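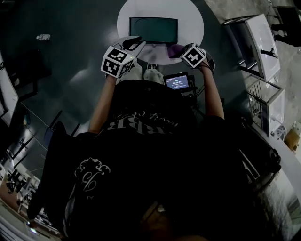

4. Supply, Credit and the Garrison at Anditz

4.1 The sources

The previous section dealt with recruitment. This one turns to what happened once the men were in barracks and had to be fed, clothed and washed for. The main source is the quartermaster's correspondence of the Yáñez barracks, which survives as 354 letters in three bound volumes. Most are short. A typical letter asks for a delivery, complains of a late one, or passes a bill up to the district office at Troteo. Few of them discuss policy, and the officers who wrote them plainly did not expect to be read by anyone outside the supply branch.

The volumes are not complete. The second has lost its opening pages, and the third was rebound at a later date with several letters out of order. Milagros Segura's hand list, prepared for the town archive, gives a corrected order, and I follow her numbering throughout. Where a letter has no date, I have placed it by the bills it mentions. The Lameck company's day books, kept in the same archive, make this possible for all but a few cases.

The day books need some care. Lameck was the largest private supplier to the garrison, but it also sold to the town, and its clerks did not always separate the two kinds of trade. Cloth bought by an officer for his own household could be entered under the barracks account and moved to a personal one months later. I count an item as military supply only when the day book entry can be matched to a letter or to a receipt signed in the quartermaster's office. This leaves 1625 matched items. The true volume of trade was certainly larger.

4.2 The size of the demand

At its peak the garrison had 3010 men on its ration rolls. The roll was not a count of men present. It included men on leave, men in the district hospital, and men lent to road works north of the town. It left out wives, children and servants, who bought in the same market and often from the same stalls. For a supplier, though, the ration roll was the number that mattered, as payment was made against it.

Earlier writing on the garrison has treated the barracks as a closed place that drew grain and fodder from a distance and gave little back. The letters support this view for grain. Flour came by cart from the Troteo stores on a fixed schedule, and the quartermaster had no authority to buy it locally except in an emergency. Fodder followed the same rule on paper, though in dry years the rule was set aside and hay was bought from farms along the river.

For almost everything else the picture is different. Soap, lamp oil, thread, leather, blankets, towels and cooking pots were bought in Anditz, mostly in small lots and mostly on credit. The district office sent a yearly allowance for these goods under a single heading, "barracks needs," and asked only for a total at the end of the year. How the money was spent was left to the quartermaster. It is in this part of the trade that we can see the army and the town dealing with each other from one week to the next.

4.3 Linen and washing

Linen makes up the largest group of matched items after leather. Each man was supposed to have two shirts, two foot cloths and a towel, replaced every second year. In practice replacement was slower. Company officers reported worn linen in January, when the annual inspection was held, and the quartermaster then ordered what the allowance would cover. Orders for shirts were usually met in full. Orders for towels were cut first when money was short, and letter 88 records a whole company sharing what remained from the year before.
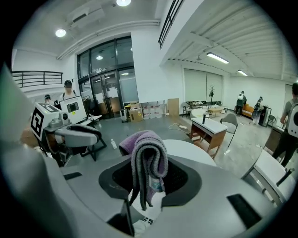 Figure 3. Folded towel in lavender-purple and dark gray, held in the opening of a gripper; a second gripper at left.

Washing was done outside the walls. The barracks had a wash house on the original plan, but it was used for storing harness from an early date and never returned to its purpose. Instead the quartermaster paid households on the river side of the town by the bundle. The rate was fixed each January and did not change in the course of the year, whatever happened to the price of soap or firewood. Twice the women who did the work asked for a higher rate in writing. The first petition was refused. The second was granted in part after the bundles had gone uncollected for 12 days, a fact the quartermaster mentions only in passing while writing to Troteo on another matter.

These petitions deserve more attention than they have received. They are signed with names and marks, and several of the same names appear in the Lameck day books as buyers of soap on credit. The company was thus selling soap to the garrison's washers while also selling shirts to the garrison. When the army paid late, as it did in most years, the washers fell behind with Lameck, and Lameck carried their debts on its books until the district money arrived. A delay at Troteo was felt on the river side within a season.

4.4 Credit

Late payment was the normal state of affairs. The allowance was due in spring and was commonly received after the harvest. Between those two points the quartermaster bought on his signature. He had no legal power to bind the district office, and the district office said so more than once. Suppliers accepted the signature anyway. They had seen earlier quartermasters make good, and they had few other buyers of the same size.

What did this credit cost? The letters never mention interest. The day books do not enter it either, at least not under that name. If we compare prices for the same goods, however, a gap appears between what the barracks paid and what town customers paid in cash. The gap is small for thread and lamp oil, wider for leather, and widest for blankets, which had to be ordered in bulk before winter and were often not paid for until the following autumn. I take this gap to be the price of waiting. Other explanations are possible. The barracks may have asked for better quality, or the clerks may have written up the bill and shared the difference with someone in the office. There is one open charge of that kind, in letter 211, against a storekeeper who was later moved to another post. The file does not say what was found.

The smaller suppliers had a harder time. A saddler or a candle maker could not wait through a summer for payment, and many sold their claims to Lameck at a discount. The day books list these purchases in a separate column. Over time the company came to hold most of what the garrison owed in the town, including debts for goods it had never sold. By the end of the third volume the quartermaster was writing to Lameck first when he needed an item of any kind, and the company found a maker for it.

4.5 Officers and the town

It would be easy to conclude from this that a private firm had gained a hold over the garrison. The letters do not quite bear that out. Officers kept some means of pressure of their own. They decided which goods passed inspection, and a rejected delivery of boots or harness could do real damage to a supplier. They also controlled access to the barracks gate, where petty traders paid nothing to sell but could be turned away without a reason. In letter 140 the commander closes the gate to all sellers after a dispute over short measures of oil. It was opened again when Lameck replaced the oil.

Relations with the town council were more formal. The council wrote to the commander on matters of noise, stray horses and the use of the common well, and was answered politely and late. It had no part in supply and did not ask for one. Several council members did, however, have business with the barracks in their own right, and two of them appear among the creditors whose claims Lameck bought. Whether this made the council slower to complain cannot be shown from the minutes, which record decisions and leave out debate.

The rank and file are the hardest group to see. Soldiers had little cash, and what they spent was spent in places that kept no books. They enter the correspondence when something has gone wrong: a blanket sold in the market, a pair of boots left as security for a debt. The punishments were light by the standards of the service. One company commander argued that his men would stop selling their issue if their pay came on time — a point he made in nearly the same words in three different years.

4.6 Limits of the evidence

Anditz was one garrison, and there are reasons to be careful about taking it as a model. It lay far enough from Troteo for delays to be common and near enough for inspections to be regular. It also had a supplier with enough capital to carry the army's debts. Garrisons without such a firm must have managed in other ways, perhaps by holding back soldiers' pay or by taking goods without payment. The district office's own accounts would help to settle the question. They were still being sorted when I last checked the archive's online guide (accessed 2024-12-08), and only the covering registers could be ordered.

The registers list the yearly allowance for each post but give no breakdown by type of goods. They do show that late payment was general across the district. Section 5 uses them to compare the timing of payments at Anditz with that at the four river posts.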